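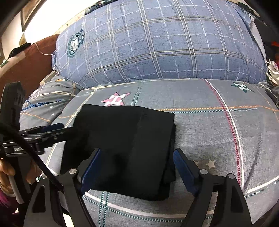 One reviewer of the Gridargate trial objected that a stone floor heated to setpoint says little about the second pizza, and asked for recovery times between bakes. The objection is fair, and this section reports them.

3.2 Floor recovery between bakes

Two ovens were compared: the Flendus, a wood-fired unit with a cast ceramic dome, and the Bajwa, a gas unit with a steel shell and a removable stone. Both were run outdoors at the Gridargate site in July, under a canvas roof with the sides open. Dough was made in one batch per session, divided into equal balls and held in covered trays until needed. Toppings were limited to crushed tomato and drained mozzarella.

Each oven was brought to a floor temperature of 459 °C, read at the center of the stone with a contact probe. A pizza was then loaded, turned once at the halfway point and removed after 70 seconds. The door was left off throughout. Recovery time was taken from removal until the probe again read the starting value.

Mean recovery in the Flendus was 96 seconds. The Bajwa took longer in every session, and its floor showed a cold patch near the mouth that moved with the wind. Adding a split log to the Flendus during recovery raised the dome temperature quickly but had little effect on the floor - heat reached the stone mainly from the ember bed, which was kept to the left.

Figure 2. Floor temperature against time for successive bakes, both ovens.

The curves in Figure 2 flatten after the fourth bake. We read this as the stone giving up heat stored during warm-up, after which the burner or fire alone sets the pace. Operators selling from a trailer, as at Grorkport, would meet this limit early in service. Thicker stones should delay it, at the cost of a longer warm-up, and were not tested.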